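Saí de casa às seis da manhã com um termo de café e a promessa de que a visita à fábrica da Marchal, em Otuvdale, valia a viagem. Valeu, e muito! Já lá vamos, que primeiro tenho de me queixar do comboio: mudei em Wenden, esperei 47 minutos numa plataforma sem um único banco e comi a sandes toda antes do tempo.

A Marchal faz roupa de cama e têxteis para casa e abre as portas duas vezes por ano, uma no inverno e outra quando lhes apetece (palavras da senhora da receção). Este ano calhou a 26 de janeiro. Éramos um grupo pequeno, quase tudo gente que costura, mais um casal de Flirnwood que anda a montar uma hospedaria e fazia perguntas sobre gramagens a toda a hora. Ainda bem, porque aprendi imenso à conta deles.

A primeira paragem foi a tecelagem. Que barulho! Dão-nos tampões à entrada e mesmo assim sente-se o chão a tremer debaixo dos sapatos. Há 4 teares antigos que continuam a trabalhar para as encomendas pequenas, e o tecido que sai deles tem uma ourela mais grossa, um bocadinho irregular, que eu trazia toda para casa se me deixassem.
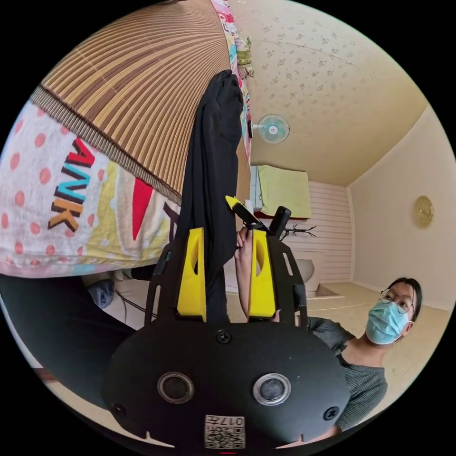 Tecido às bolinhas e uma esteira de bambu.

Depois veio a tinturaria, que cheira a vinagre e a ferro de engomar. O encarregado explicou-nos que cada cor nova passa por uma série de lavagens antes de ser aprovada e mostrou-nos o arquivo, com 4000 amostras coladas em cadernos de capa dura. Deixaram-nos folhear um deles e fiquei presa numa página só de azuis – podia ter passado lá a tarde.

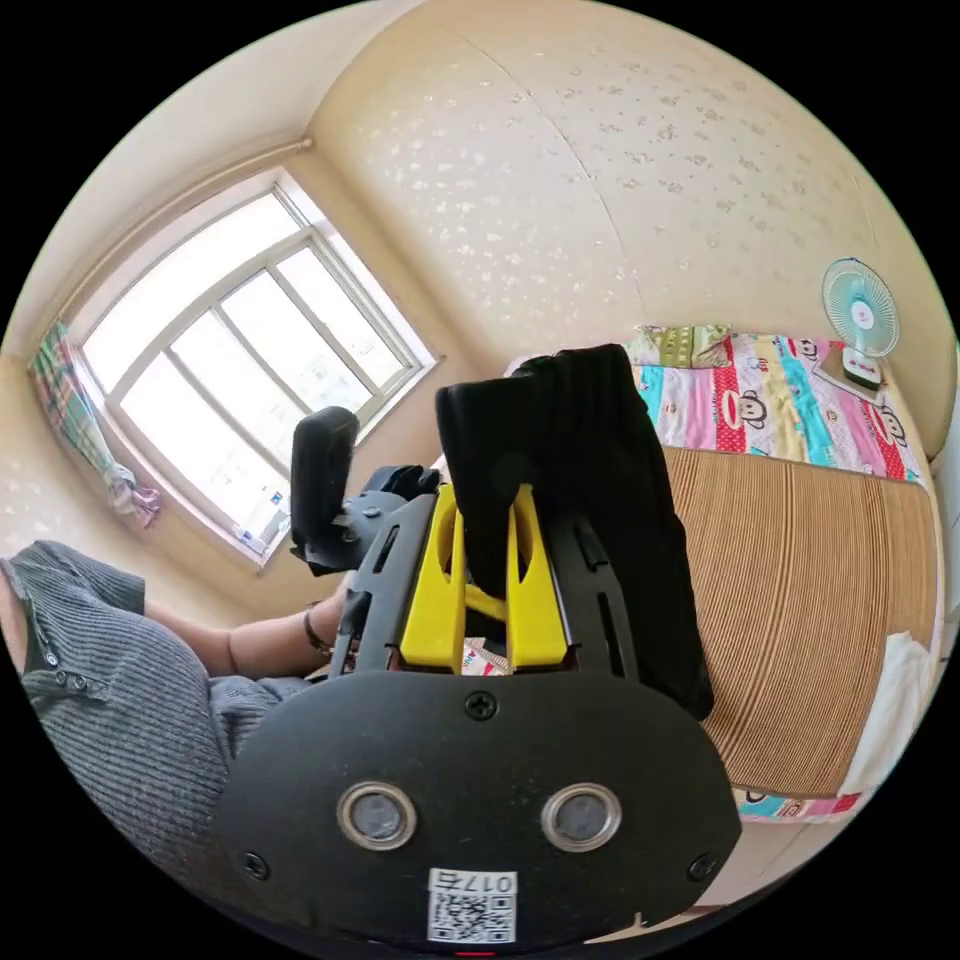
Gaspard Vasseur

O almoço foi na cantina, sopa de grão e uma tarte de maçã que merecia uma visita só para ela. Aproveitei para perguntar a uma das costureiras como é que dobram os lençóis de elástico (a minha guerra pessoal). Ela fez aquilo em segundos, canto dentro de canto, e eu repeti três vezes até acertar. Em casa já me esqueci, claro.

A tarde acabou na loja de restos, onde se compra ao peso. Trouxe um saco de retalhos de percal, dois bocados de flanela e uma fronha com defeito que ainda não consegui encontrar. Quem quiser ir na próxima deve inscrever-se já em fevereiro: há 500 lugares para o ano inteiro, a contar com as escolas, e levem sapatos fechados, que sem eles não se passa da receção.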